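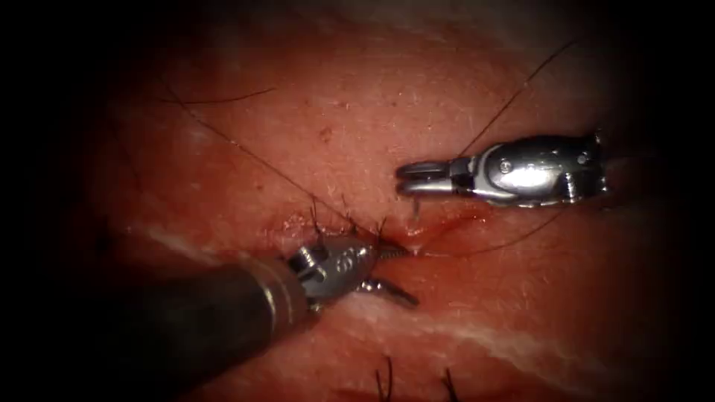
Both graspers at the incision, curved needle held in the left-hand one.

Sunday, 10:21. Suturing practice, Alholm bench.

Second session on closing a short incision. Tissue set out at 10, surface kept moist with saline from the 500 ml bottle. Top up the bottle before the next one, it is nearly empty.

Aim for the day was even bites on both lips. First two stitches went in too shallow and the edge puckered when the thread was drawn up. Took them out and started again a little further back from the lip. Better, though the spacing still drifts towards the far end.

Needle: hold it further back from the point. Gripped too near the tip it turns in the jaws as soon as it meets the tissue. Let it follow its own curve and don't push it straight.

Thread tails cut too long again. They catch under the next loop.

Pearce thread is stiffer than the Fludarora and needs an extra throw to stay put. Use up the Pearce on practice knots.

To do: order needles from Honodthorpe, wipe down the tray, label the waste tub. Next session starts with knots only.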